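Boards and Parts
Gallery - Pindel bench, October

We build the Plura controller in short runs, 33 boards at a time.

The outline is round with scalloped notches, so it drops into the old Milošević motor housing without an adapter. Wiring passes through the center hole. Red is the only color we order. 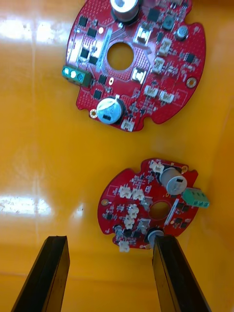 Field wiring goes to the green screw terminals at the rim, and the white pin headers take everything else. The big silver capacitors are the tallest parts on the board, so check your cover clearance before you order - we can send a drawing.

Finished boards get 2 coats of lacquer unless you ask us to leave it off. Lead time is 6 weeks. For orders over 3,000 the work goes to Nillex, who use the same parts list and the same test sheet.

More pictures: Housings | Cable sets | Older boards
Back to gallery index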